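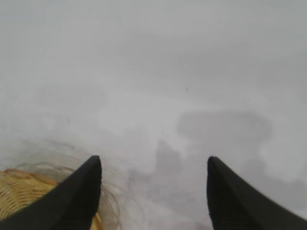

Ata da reunião da comissão de provas da Adega Cooperativa Lerier

Quarta-feira, 18h30, sala de provas. Presentes 11 membros. Havendo quórum, passou-se à ordem de trabalhos.

Ponto 1. Ata anterior
Aprovada sem alterações.

Ponto 2. Lote de branco
Provaram-se as amostras das cubas 2 e 11. A primeira foi considerada pronta para engarrafar. A segunda apresenta redução no nariz e fica para nova prova em fevereiro, depois de trasfega.

Ponto 3. Tinto Mimus
Restam em armazém 3147 garrafas da colheita anterior. Deliberou-se manter o preço até ao fim do stock e não participar na promoção proposta pela distribuidora Drerex. Dois votos contra.

Ponto 4. Rolhas
A Lodhi enviou nova tabela. Pede-se à direção que solicite amostras da rolha natural de calibre superior antes de fechar a encomenda.

Ponto 5. Barricas
Foram inventariadas 171. As de quinto ano saem do estágio do tinto e passam para a aguardente.

Ponto 6. Outros assuntos
Os copos de prova lascados devem ser substituídos. O rótulo do rosé transita para a próxima reunião.

Encerrada às 20h15.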